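Search this blog Search

Planning a bench for an arm we haven't bought yet
September 28, 2019

So the quote from Pletberg finally landed and I have been grinning at a PDF all morning. If you missed the last few posts, we're trying to get a small robot arm to move multiwell plates on and off one of our instruments, so that Glória and I can stop doing it by hand until seven in the evening. We've wanted this since February. There's now a real chance we'll get it in the next round of spending!

Before anyone signs anything, though, I wanted to work out what else we'd have to buy. The arm has a price and everybody looks at that price. Then you start laying the bench out and the small things come creeping in: the base plate, the holders, the brackets, somewhere for the bottles to live. I've been building the whole thing in Plotora, which is slow on my laptop but lets me shove a virtual table around for nothing, and I've learned more from an afternoon of that than from three weeks of brochures. 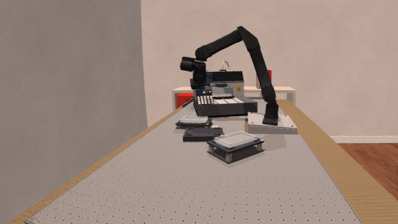

The arm over the left end of the instrument, plate holders out in front.

My first lesson was reach. I'd assumed the smallest arm in the range would do, and it might, but look how far across it has to stretch from its mounting to get over the far end of the instrument. Rodrigo Serrano (who did our last bench refit and is very patient with me) told me to measure to the furthest spot I'd ever want a plate and then add a hand's width. I did that, and the smallest model was out. The next one up costs 2489 more, which stung for a minute or two.

The second was the table top. I love the perforated metal plate and I want one badly. Rocha will cut one to our size with a wooden border, and being able to bolt a holder down, change your mind and bolt it somewhere else seems worth paying for when you're still learning. A plain top is cheaper, and Glória is on the side of the plain top. We're still friends.

Then holders. I'd put one in the budget, on the theory that the arm only carries one plate at a time (true!), but the plates have to wait somewhere, and you also want a free place to put one down. So now I've got three laid out, two with plates on and one without, and I keep twisting them about to see which angle gives the gripper the easiest approach. The Skinico ones are 171 each. I asked whether there was a discount for three and was told, very nicely, no.
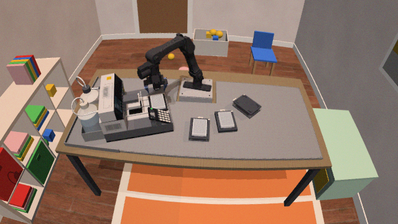 THE SPREADSHEET BIT

Everything below the arm itself, in the order I'd forgotten it:

Base plate for the arm. Not in the Pletberg quote, listed as an accessory on page 2.
Three holders, as above.
Tray for the bottles, plus room for the tubing to curve round without being pinched. No cost to speak of, but it takes up more of the left end than I'd allowed.
Table, with black legs. Rocha's delivery is 190 and they'll carry it upstairs.
Training. One day, for both of us, and I'm not letting that one get cut.
Spare gripper fingers. Benvinda Vieira's lab bent theirs in the first month, so I'm ordering a set from the start.

I haven't put in a figure for our own time, and I should. Setting up positions for every holder is going to eat days, and if we shift the table afterwards we'll be doing some of it again. My plan is to keep the layout as it is now, tape the floor where the legs go, and refuse to discuss it.

Still to find out: whether the power supply sits under the table or needs a shelf, and how long the cable is. I've emailed twice. If any of you have one of these at home or at work, please tell me!

3 comments

Jacqueline Picard
Get the perforated top. We went plain and have been sticking things down with tape ever since. Also check the height of the table against your chair before you order, I wish I had.

Benvinda Vieira
It was the second month, thank you very much. But yes, buy the spare fingers.

Mafalda Neves
Sorry Benvinda! Jacqueline, I've forwarded yours to Glória with no comment whatsoever. Chair height is a good one, adding it to the sheet tonight.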